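Chapter 7
Polymer Clay: Conditioning, Forming and Curing

Polymer clay is a blend of PVC resin, plasticizer, filler and pigment. It stays soft at room temperature and hardens when heated. This chapter covers the material as used for small jewelry parts: beads, pendants and flat charms.

7.1 Conditioning

Clay taken straight from the package is uneven in texture. Knead it by hand or pass it through a roller, folding it once between passes, until a folded sheet shows no cracks along the bend. Old stock may need a few drops of liquid softener.

7.2 Test pieces

The exercises use the Kamath bead set, which has 13 forms. Make one test piece for each form and mark its number on the back before curing. Enter the results in the worksheet at the end of the chapter.
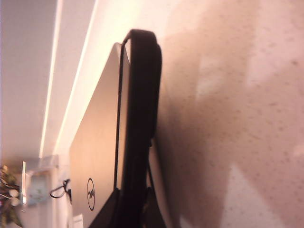
Page last changed: 11 Mar 2021

7.3 Curing

Place the pieces on a ceramic tile in a cold oven. Set the temperature printed on the package and check it with a separate oven thermometer. Thick pieces need more time at the same temperature.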